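Resolución sobre el expediente de la viuda Kos

La Oficina de Herencias sin Reclamar del puerto de Wulport tiene a bien dejar constancia de las actuaciones practicadas en el expediente 635, abierto en el mes de marzo a instancia de doña Ljubica Kos, de 89 años de edad, vecina de la calle de los Cordeleros.

La solicitante compareció un jueves, a primera hora, y declaró que deseaba reclamar una deuda de silencio. Preguntada por el funcionario de turno acerca de la naturaleza de dicha deuda, manifestó que su difunto esposo, práctico del puerto, había dejado de hablarle tras una discusión sobre el precio de un abrigo, y que había fallecido antes de reanudar el trato. Consideraba, en consecuencia, que el puerto le debía las palabras que él no llegó a pronunciar.

El reglamento no contempla la deuda de silencio. Contempla, en cambio, los bienes inmateriales depositados en tránsito, y a esa categoría quedó adscrita la reclamación con carácter provisional. Se designó instructora a doña Shona Hapeta, recién trasladada desde la delegación de Farnanholm, quien solicitó los libros de guardia del faro y la correspondencia de la naviera Mladenović.

La naviera respondió en plazo. Adjuntaba 3 cuadernos de bitácora pertenecientes al remolcador Betico, a bordo del cual el señor Kos prestó sus últimos servicios. Los cuadernos presentaban manchas de humedad en las cubiertas, si bien el texto resultaba legible en su totalidad. Se hacía constar en ellos el estado de la mar, la dirección del viento y el nombre de los buques asistidos, conforme a la costumbre.

La instructora observó, no obstante, una irregularidad. En la columna reservada a las observaciones, que los prácticos suelen dejar en blanco, el señor Kos había escrito todas las noches una línea ajena al servicio. «Hoy ha refrescado y ella habrá cerrado la ventana del patio.» «Había luz en la cocina cuando doblamos la escollera.» «El abrigo era bueno.» 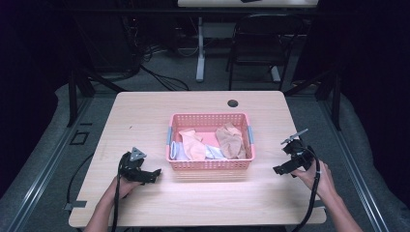
Se planteó entonces si tales anotaciones podían considerarse dirigidas a la solicitante. El asesor jurídico emitió dictamen desfavorable: no figuraba destinatario, y una anotación de bitácora pertenece al armador del buque. La instructora discrepó por escrito. Alegó que la columna de observaciones carece de destinatario por definición y que, a falta de este, debe atenderse a la persona que habría comprendido el contenido sin necesidad de aclaraciones.

Elevada la consulta a la superioridad, se acordó citar de nuevo a la señora Kos. Compareció con el abrigo puesto, pese a lo templado de la mañana. Se le dio lectura de los cuadernos en la sala segunda, con la puerta cerrada, durante el horario completo de atención al público. Solicitó que se repitiera una de las líneas, y así se hizo. Preguntada por si reconocía en lo leído los bienes que reclamaba, respondió que faltaba una disculpa, pero que su marido nunca había sabido escribir esa palabra y que no iba a exigírsela a la Administración.

A la vista de lo actuado, esta Oficina RESUELVE:

Primero. Tener por acreditada la existencia del bien inmaterial y por legítima a su reclamante.

Segundo. Autorizar la entrega de copia íntegra de la columna de observaciones, quedando los originales en poder de la naviera Mladenović.

Tercero. Eximir a la solicitante del pago de las tasas de almacenaje.

Notificada la resolución, la señora Kos firmó el recibí y pidió prestado el lápiz de la instructora. En el espacio destinado a las observaciones, que rara vez se utiliza, escribió: «La ventana estaba abierta». Consultado el asesor jurídico, no formuló objeción, y el documento fue remitido al archivo con la anotación incorporada.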